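4.2 Biography as evidence

The standard account of Medeiros begins with the family. His mother threw pots, an uncle repaired church organs, and the boy is said to have learned to listen with his hands. The phrase comes from the catalog for the Itton retrospective and has been repeated in nearly everything written since. We could not trace it to any letter, interview or studio note. Mendoza, who had access to the family papers, does not quote it either, though her chapter on the early years leans on the same idea.

Our doubt is less about the facts of his childhood than about the work they are asked to do. Many children grow up around clay and never make a thing with it. To say that the late textile pieces "return" to the mother's workshop, a critic would need to show something in the pieces that calls for that reading. The Itton catalog offers color (the grays and pale yellows are called glaze colors) and very little else. The same grays and yellows can be found on household cloth of every kind.
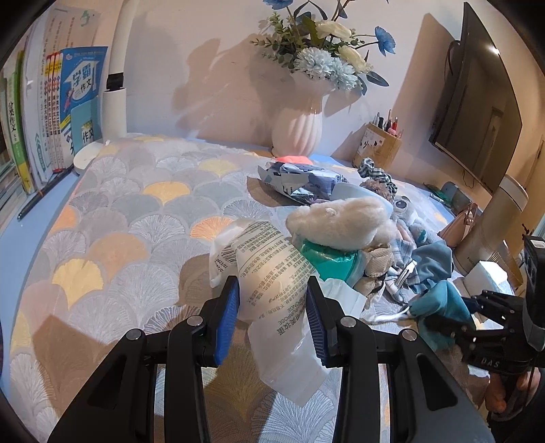
Figure 3. Patterned bedspread with overlapping ginkgo-leaf motifs.

Ocampo makes a stronger case. She argues that the repeated fan shapes in the Niltosach series should be read through the habits of a potter, who makes one form many times and lets small differences stand. This at least points to something a viewer can check. But repeated fan shapes are common in printed fabric, and her essay never asks how a reader would tell the potter's repeat from the printer's. When she turns to the Brarier commission, the argument shifts again. There the shapes are irregular, and the irregularity is now taken as the sign of the hand. A claim that is supported by even repeats and by uneven ones is hard to test.

We also note how thin the record is. The retrospective drew on 400 works, yet the catalog essay discusses 15 of them, and only 2 date from the years when Medeiros still lived at home. The recorded talk at Itton (Feb 4, 2023) adds warmth but no new sources. Asked from the floor about the organ-repairing uncle, the speaker referred the questioner back to the catalog.

None of this shows that the family story is wrong. It may well be true - artists do remember kitchens and workshops - but it has been treated as settled on the strength of being repeated. In the next section we set it aside and look at the studio invoices, which are dull, dated and in most cases signed.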